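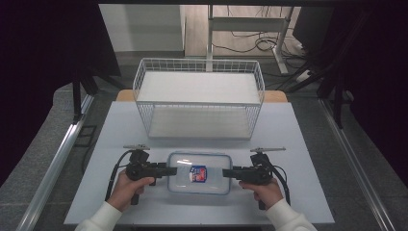

Slide 1. Does a shelf rack really give you more room?

Open with the claim. Every storage store says a two-tier wire rack doubles your space. Ask for a show of hands: who owns one? Who can reach the bottom tier without moving something first?

Slide 2. The test at home

I kept leftovers and dry goods in clear lidded boxes for 14 days, first with a rack, then without. Garno rack, Vatano boxes. I paid for both. One kitchen, one cook, so take it for what it is.

Say this part slowly: the rack held more boxes. Fine. It also hid the ones at the back of the lower tier, and I threw out 3 of them.

Slide 3. Clear boxes

The pitch is that you see what you have. You see it from the side, if nothing stands in front of it. From the top you get glare off the lid. I still write on masking tape, same as I did with old yogurt tubs.

Store stickers – leave them on or peel them off, but they tell you about the box and nothing about the soup.

Slide 4. Wire or board?

Small boxes tip on bare wire. A flat board on each tier fixes that, and I'd do it again. But then crumbs collect on the board, and you have one more thing to wipe. Wyss sells liners cut to size. I used a board from the garage.

Slide 5. What I'd keep

One rack, low, pushed to the back of the table. Tall things beside it. No more than 5 boxes on the bottom tier.

(If time is short, skip the Nosus catalog page. It promises "100% visibility." Read that line out loud anyway and wait.)

Questions. Someone will ask about the fridge. I haven't tried it there.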